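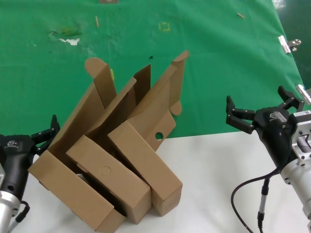

Plain corrugated parts, partly folded, on a white tabletop.

Sulura flat-pack cartons and inserts: frequently asked questions

Last updated: August 2, 2020
Reading time: 3 minutes

Which board are the parts made from?
All Sulura parts are cut from brown corrugated board, unprinted on both faces. Printing can be ordered separately through Rostivel, who hold the cutting dies. Allow extra time for a first print run.

Why has a hole not been punched out?
Round holes are cut in one of two ways. Some are cleared on the press. Others are left as a perforated circle, so that the same blank can be used with or without the opening. The perforation is faint on brown board and is easier to find with a fingertip than by eye. Press from the outer face with the thumb, keeping the panel flat on the table and the circle just over the edge. If the disc tears instead of coming away cleanly, trim the remainder with a knife.

Do I have to remove every disc?
No. Remove only the ones listed on the packing sheet for your insert. An unused circle left in place keeps the panel stiffer.

What are the rounded tabs for?
They are lifting and locating tabs. The larger half-round tab is gripped when the insert is taken out of the carton. Smaller tabs fit a slot or hole in the neighbouring panel. Do not cut them off to save space – the insert will shift in transit.

In what order should the parts be folded?
Long creases first, then short ones, then the end flaps. Bend each crease to 90 degrees and let it go before assembly. Board that has been stored flat will spring back a little, and a flap standing at an angle is normal at this stage. Narrow flaps with an angled tip go in last, tip first.

A crease has cracked. Is the part still usable?
Check the inner liner. If only the outer liner has split, the part can be used, with tape along the crease if it will carry load. If both liners have split, discard it.

Can the parts be stored partly folded?
For a day or so, yes. Stack them on their long edges with the open sections facing the same way. Do not put anything on top. For longer storage return them to flat, under a light board, away from outside walls. Relative humidity should stay below 60 per cent.

How many parts come in a bundle?
Inserts are supplied in bundles of 80, tied with paper tape. Cartons are supplied separately. The part number for the standard insert is 1308, and the matching carton is 410. These numbers appear on the bundle label and not on the board itself, so keep the label with any opened bundle.

Do Grunilik trays fit the standard insert?
The shallow tray does. The deep tray needs the end flaps folded outwards, and the carton then has to be closed with two strips of tape – one across, one along.

Can used parts be recycled?
Yes, with ordinary cardboard. Remove tape first where practical. Punched discs are small enough to fall through some sorting screens; put them inside a closed box.

Who do I contact about a miscut part?
Keep the part and the label, and write to Bohumila Matoušek in customer supply. Questions about new sizes go to Shengli Duan in design.

Contact | © Sulura 2020 | Back to top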